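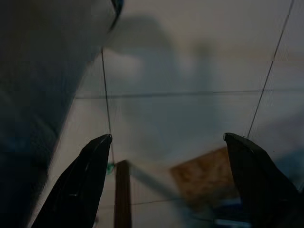
Packing up a kitchen when you're short on time

Updated May. Sorry for the mess, typing this between loads.

I've done this move thing more than I'd like. Last one was Barnar to Predby, third-floor walk-up, no elevator, rain. Kitchen took longer than the rest of the apartment put together. Usually does. So this page is kitchen only. Bedrooms you can work out yourself, clothes don't break.

What you need

Boxes. Small and medium. Maybe one big one for light stuff, that's it.
Packing tape, the real kind. Masking tape will let go in the truck.
A tape gun if you can borrow one.
Plain paper. Newsprint sold in bundles is best, newspaper works but the ink comes off on white plates and then you're washing everything.
Dish towels, oven mitts, tea towels, all of it. You have to move those anyway.
Fat marker. Two if you have kids, one will vanish.
Zip bags for screws and little parts.
Trash bags.

I bought 30 boxes from Grindinard last time (the moving supply place by the freight yard) and it was too many for the kitchen and not enough for the whole apartment. Get more than you think, return the flat ones. Ask about returns before you pay. Some places only take back full bundles.

Free boxes – fine, but look at them first. Liquor store boxes are great for glasses if the dividers are still in. Produce boxes, no. They have holes, they smell, sometimes they're damp on the bottom. Anything with a soft corner goes in recycling. Press on the corner with your thumb. If it gives, skip it.

Do this first

Stop buying groceries. I mean it. Two weeks out if you can. Eat the freezer down, eat the weird cans. Every jar you eat is a jar you don't wrap.

Then go through the cupboards with a trash bag and a give-away box. Mugs you hate. Lids with no bottom, bottoms with no lid. The bread machine. My neighbor Mekdes Jemal had a rule that anything she had to wipe dust off before packing went in the give-away pile, and she moved into Tekleab with half what she started with. I don't go that far but I get it.

Spices: smell them. No smell, toss it.

Set aside a keep-out bin now, before you tape anything. One pot, one pan, a knife, a cutting board, plate and bowl and fork for each person, dish soap, sponge, coffee stuff, can opener, paper towels. That bin rides with you. Not in the truck. Trust me on the coffee stuff.

Setting up

Clear a table. Whole thing, not half. Kitchen counter works but it fills up with the things you're pulling out of cupboards and then you have nowhere to wrap. Table is better, and it's a nicer height for your back than the floor. Stack of paper at one end, box in the middle, tape where your good hand is.

Make up a few boxes ahead. It goes faster and you don't lose your rhythm.

Building the box so it holds:

Open it up and square it. Push the corners in till it stands straight by itself.
Short flaps first, then the long flaps over them.
Tape down the center seam and a good way up each side.
Do that again, another strip right next to it. For dishes, 3 strips.
One strip across the other way, over the middle.
Flip it over. Press on the bottom with your palm. Should feel tight, no bounce.

Don't do the fold-and-tuck thing where the flaps go over and under eachother. Okay for a bag of sweaters. For plates it pops open as soon as you lift it.
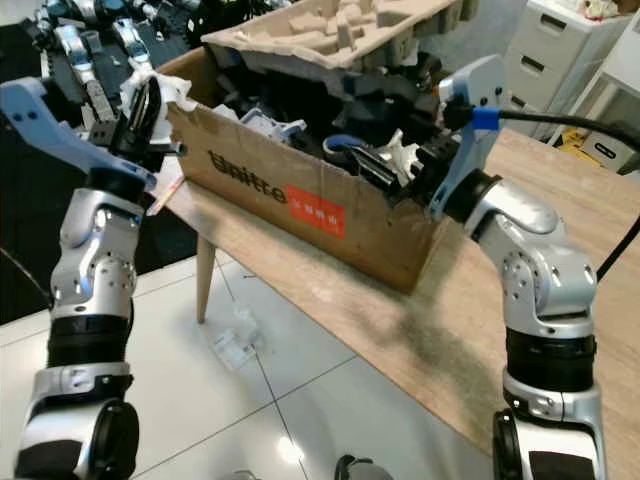 Next, the cushion. Crumple paper into loose balls and cover the whole bottom of the box, a fist deep. Crumple, don't fold. Folded paper is flat and does nothing. If you have an old bath towel that works too, lay it in and run it up the sides a bit.

Plates

Wrap one at a time. Plate in the middle of the sheet, pull a corner over, then the next corner, keep going, flip it. When you've got a few wrapped, bundle them together in one more sheet and a bit of tape.

Stand them on edge in the box. Like records. Flat stacks crack from the bottom, edge-on they take the bumps a lot better. Heavy dinner plates go in first, then salad plates and saucers on top with a layer of crumpled paper in between.

Fill the gaps. All of them. If you shake the box gently and hear clinking, open it and add more paper.

Bowls

Can nest, with a sheet between each. Then wrap the whole nest. On edge also, though deep ones are fine rim down.

Glasses and mugs

Stuff the inside with paper first. Then roll the glass up in a sheet starting at a corner, tuck the ends in as you go. Stemware: wrap the stem by itself first, build it up with a strip of paper till it's as thick as the bowl, then roll the whole thing.

Glasses stand up, rim down. Never on their side. Mugs I'm less careful with, but wrap the handle with an extra fold.

Use the dividers if you've got them. No dividers, cut strips of cardboard from a busted box, slit them halfway and slot them together. Takes a few minutes per box. Worth it for anything you'd be sad about.

Pots and pans

Easy. Nest them, paper between if they're nonstick. Lids come off, wrap the glass ones like plates. Cast iron goes at the bottom of a small box with not much else, or carry it yourself. I put cast iron and a stand mixer in the same box one time. Bottom went out on the stairs.

Knives

Roll each one in several layers of paper, then a piece of cardboard folded over the blade and taped shut. Write KNIVES on it with an arrow at the sharp end. Whoever unpacks it may not be you.

Silverware tray: leave everything in it, wrap the entire tray in plastic wrap, around and around. Done. Best trick on this page.

Small appliances

Original box if you kept it. If not:

Empty the crumbs out of the toaster. Over the sink, please.
Take out anything glass – coffee pot, blender jar, microwave plate – and wrap it separate.
Cord gets wound up and held with a twist tie, then taped to the same appliance. Loose cords all in one bag is a bad idea, you will be matching plugs for a week.
Little parts in a zip bag, tape the bag to the machine or put it inside.
Wrap in a towel, put it in a box that's close to its size.

Drain the coffee maker the day before and let it dry with the lid open.

Food

Dry goods in small boxes, they're heavier than they look. Tape the tops of open bags of flour, rice, sugar, then put them in a zip bag on top of that. Oil and vinegar: piece of plastic wrap over the mouth, cap screwed back on over it, bag, upright. Or just use them up.

Opened sauces from the fridge, I throw out. Not worth the smell in the car.

Weight

Rule I use, if I can't lift it and walk across the room without grunting, it's too heavy. Take something out. Tolera Mekonnen drove the truck for us to Predby and he checked every kitchen box by nudging it with his foot. Didn't slide, he made us repack it. Annoying at the time. 2 got repacked. He was right about both.

Heavy stuff small boxes, light stuff big boxes. Tupperware and colanders and the salad spinner can all go in the big one.

Closing and labelling

Crumpled paper on top till it sits level with the rim. Not over, or the flaps bulge and nothing stacks on it. Not under, or the top caves in when something does. Close, tape the seam, two strips, one across.

Write on the SIDES. Two sides at least. Tops are useless once they're stacked. I put:

Room
What's in it, short. "Dinner plates" not "kitchen stuff"
FRAGILE if it is
Arrow up if it matters
A number if you keep a list

I keep the list in my phone, just the number and a few words. Helps when you want the strainer at nine at night. Don't write FRAGILE on everything or the people carrying stop reading it.

Order to do it in

If you have a couple weeks, from the back of the cupboards forward:

Good china, serving platters, holiday things
Baking pans, cookie cutters, gadgets
Glasses you don't use daily
Extra mugs and bowls
Spices and dry food
Pots and pans
Everyday dishes, night before
Trash and fridge, morning of

If you have one day, same order, just faster, and call a friend over. One person wraps and one person boxes. We did ours on a Wednesday after work and it was past midnight when the last drawer was empty. Pizza on paper plates.

Fridge: empty it, wipe it, prop the doors open with a towel so it doesnt get funky. If the fridge is coming with you, unplug it the night before and check the drip pan.

Loading

Kitchen boxes against the front wall of the truck, heavy ones on the floor, nothing stacked on glasses except other light boxes. Fill the gaps between stacks with cushions and blankets. Strap across before you start the next row.

Stuff people ask me

Bubble wrap or paper? Paper for nearly all of it. Bubble wrap for stemware and anything odd shaped. It eats up room quick.

Can I leave dishes in the drawers? If the drawers are built in, obviously no. Free-standing cabinet, still no.

Plastic totes? Good for pantry stuff and under-sink stuff. I don't like them for plates, the sides flex and the lids pop.

How much should I set aside for supplies? I give myself a 100 dollar limit for the whole apartment, tape and paper included, and free boxes make up the difference.

Under the sink? Bleach and drain cleaner don't go in the truck. Use it up or hand it to a neighbor. Everything else upright in a bucket, lid side up, and the bucket goes in the bathroom at the new place till you've wiped the cupboards.

Shelf liner? Leave it. Buy new once you've measured.

Will add a page on unpacking when I get to it. Start with the plates.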